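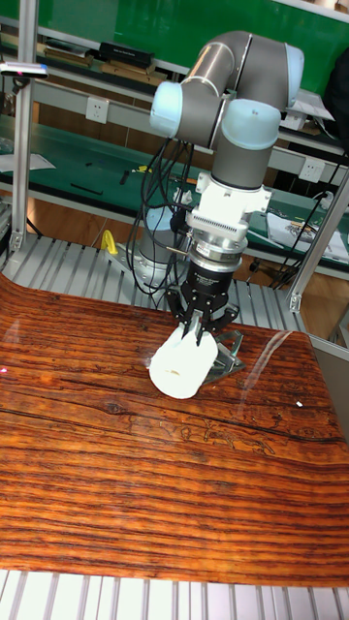

**Do you have dry, flaky or easily annoyed skin? We'd love to have you in our fall moisturizer study!**

Vomel is looking for 100 adults in and near Vemden to try a new face and neck moisturizer at home for 16 weeks. We've been working on this one for a long time (the project name is Woltudico, and no, it won't be called that on the jar) and we're really excited to finally get it onto real faces with real routines, bad sleep, hard water and all.

You don't need to know anything about skin care. If your whole routine is bar soap and a towel, please apply. We had plenty of serious skin care fans in our last group and they were great, but we learned just as much from the people who had never owned a moisturizer in their lives.

## What you'd be doing

Everyone starts with a first visit at our Hamann Street office. Plan on an hour and a half. We'll go over the consent form together, take a few skin readings on your cheeks, forehead and neck (a small probe rests on the skin, it doesn't hurt) and send you home with your jar and a diary.

After that you use the product morning and night. The diary is short, just a few check boxes and a space for anything you want to tell us. Please do use the space! Last time somebody wrote half a page on how the cream behaved under sunscreen during a softball tournament, and it led us to change the thickener.

There's a check-in at the halfway point and a final visit in December. Both are shorter than the first one. Evening slots are available, and we can do Saturday mornings too if you let us know early.

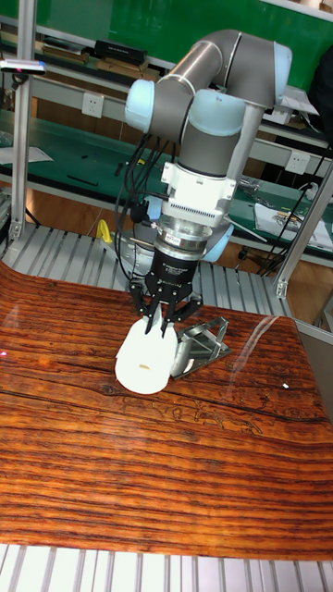
*A gripper holding a white cylinder upright on the tabletop.*

Half of the group will get the new formula and half will get a plain base cream. You won't know which one you have, and neither will the staff who take your readings. At the end we'll tell you, and if you had the base cream you're welcome to a jar of the new one.

## Who can join

- You're 18 or older
- Your skin feels dry or tight most days, on the face, the neck or both
- You can come to Hamann Street for all of the visits
- You're willing to stick with one cleanser during the study (your own is fine, as long as it isn't an exfoliating one)
- You're okay with taking a break from retinol, acid peels and other face creams. Sunscreen and makeup are fine

All skin tones, please. We mean it. Our last group leaned heavily toward lighter skin, and dryness looks and feels different from person to person, so we are saving places to do better this time. We'd also like to hear from more men, with or without beards. Beard people, we have questions for you.

Sorry, we can't take you if you're pregnant or nursing, if you're being treated for eczema or psoriasis on the face, if you have a known nut oil allergy, or if you've had a facial procedure such as laser or filler since the spring.

## What you get

Participants who finish receive $200, paid as a check or gift card at the last visit. If you have to drop out partway, we pay for the visits you came to. Parking behind the building is free, and the bus stops across the street.

You also get a printed copy of your own skin readings from start to finish, with someone to walk you through them. People end up liking this part a lot more than they expect.

## Visits and masks

We're spacing appointments out so that the waiting room stays quiet. Please wear a mask when you come in. You'll only take it off in the reading room, where our staff wear masks and face shields. If you're feeling sick, call us and we'll move your visit, no problem at all.

## How to apply

Call the front desk or stop by for a form. Tell us your name, your age, a good time to reach you and a line or two on what your skin is like. Paora Pomare, who is running the study, reads every form and will call you back for a short chat before anything is booked. It's a good time to ask about ingredients, and we'll happily send the full list for you to show your doctor.

Applying doesn't commit you to anything, and you can leave the study whenever you like without giving a reason.

First visits are being booked now and will go on until the group is full. Know someone with dry skin who'd enjoy it? Pass it on! Couples and roommates can both join, just don't share jars.

Posted 28 August 2020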